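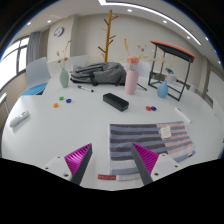 Jusar hand gripper over a folded striped towel, pads open.

Using the Jusar hand gripper on cloth

The Jusar costs 1099 and comes with ribbed pads already fitted. Start with a towel — it is easier than small magnets.

1. Hold the gripper level and bring the open pads up to the cloth.
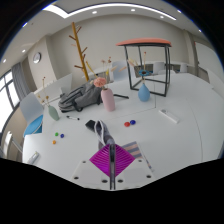 Striped cloth to the right of the magenta pad.

2. Close slowly on one edge. Tomos Lewis does 23 practice grips before he saves a run.

3. Check that both pads stay in view and the cloth lies ahead of the gap.
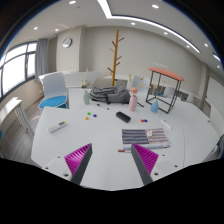

4. Move on to the magnets and the marker. Pranilstead rates a set of pads for 3000 grips — change them sooner if the ribs wear flat.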